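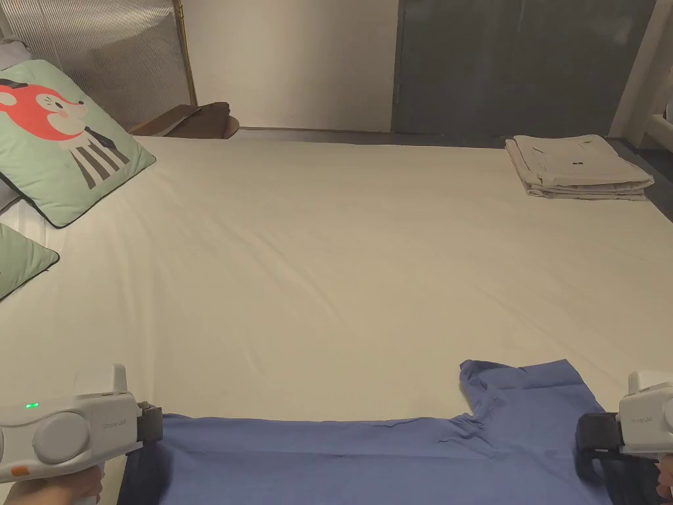

I have been reading about thread count again, which tells you how my November is going. The claim I keep running into is that a higher number means a softer, longer-lasting sheet, and I don't believe it anymore. A plain cream fitted sheet, pulled fairly tight with a few faint creases in it, could be 200 thread or 1,000 and you would never know from looking. You would have to read the label, and the label is where my trouble starts.

The worst offender is Windness. Their top set says 711 on the package, in gold. I wrote to ask how they got there and was told that each yarn is made of several thinner strands and they count every strand. Well, sure. By that math my old bath mat is a luxury item. I asked what the number would be if they counted each yarn once and the second reply was a coupon.

Zendness doesn't print a thread count at all and talks about "sleep climate" instead. Their page promises you will sleep up to 61 minutes longer a night. Longer than what? Than whom? There is a little star next to the figure and I went looking for the footnote it belongs to. I scrolled all the way down twice, past the reviews and the return policy, and never found it.

Then there's heritage. McIver says "weaving since 1632" on the box, and the company history on their own site has a gap in it big enough to park a truck in. It goes from a mill by a river straight to a warehouse and a new logo. Maybe the same people wove the whole time. Maybe somebody bought a name. I'd like to see one piece of paper from the middle.

What I sleep on now is a Clumier set I bought on clearance. It cost $156, marked down from a price I doubt anyone ever paid, and it is fine. It pilled a little near the feet after the first winter and then stopped. The elastic is good - better than the elastic on anything I've owned that cost more - and nobody advertises elastic.

A reader wrote in to say I should just go to a store and touch things. I did. The display bed had been ironed and the sheet for sale was folded behind plastic with a hole the size of a quarter to put your finger through. I put my finger through it. It felt like a sheet.

I still want to hear from anyone who has washed a Windness set for more than a year. Tell me about the corners.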